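Kornport Municipal Water – Laboratory and Field Services
Sampling Technician, Drinking Water (full time, permanent)

Kornport Municipal Water is recruiting a sampling technician for its drinking water group. The position reports to the field services supervisor, Danica Urban, and is based at the Matar Street laboratory. The start date is in June.

Scope of work

The technician collects compliance and operational samples from 362 fixed points in the distribution network, including hydrants, reservoir outlets, pump stations and customer taps. Routes are set weekly by the scheduling desk. A standard route takes one shift to complete, and samples for bacteria must reach the receiving bench by 2:30 p.m.

Field measurements are made at each point for free chlorine, pH, turbidity and temperature. Readings are entered on a tablet at the time of sampling. Handwritten field sheets are accepted only when the tablet has failed, and must be transcribed and initialed the same day.

Other duties:
Daily calibration checks on portable meters, with results logged before departure
Preparation of sample bottles, including preservative dosing for metals and nutrients
Flushing and disinfection of sample taps before bacteria sampling
Chain-of-custody records for all samples sent to outside laboratories
Collection of repeat samples after a failed result, including evenings and weekends when on call
Basic upkeep of the sampling vehicle and coolers

The technician spends most of the week outdoors. On Wednesday the group remains at Matar Street for bottle preparation, stock control and review of the previous week's records.

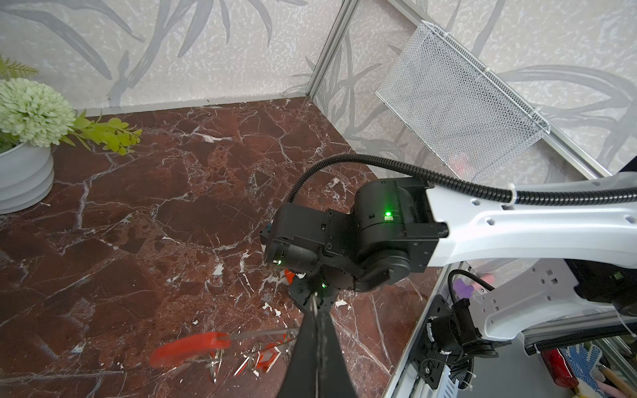

Llinos Nicholas writes that applicants tend to underestimate the records. By her account the sampling itself can be learned in a few weeks, while a custody form with one missing time can void a whole route, and candidates should expect to be asked about this at interview.

Requirements

High school diploma or equivalent. College coursework in chemistry, biology or environmental science is preferred but may be replaced by one year of relevant work.
Valid driver's license with a clean record.
Ability to lift a loaded cooler weighing 28 pounds and carry it up stairs.
Normal color vision, or corrected vision sufficient to read a color comparator.
State sampler certification, or the ability to obtain it during probation. The exam fee is paid by the utility.

Experience with composite samplers is useful – training is given where it is lacking.

Terms

The position is hourly, on the Technician II scale. On-call duty rotates through the group and is paid separately. A one-time relocation payment of $3,000 is available to candidates moving from outside the county. Boots, rain gear and safety glasses are supplied.

How to apply

Send a resume and a cover letter of one page to Amrit Fehr, Human Resources, Kornport Municipal Water. Quote "Sampling Technician" in the subject line. Shortlisted candidates will complete a short written test on unit conversion and dilution, scored out of 100, followed by an interview and a half-day ride-along on an active route. Calculators are allowed in the test.

Technical questions may be sent to Danica Urban. Applications without a cover letter will not be reviewed.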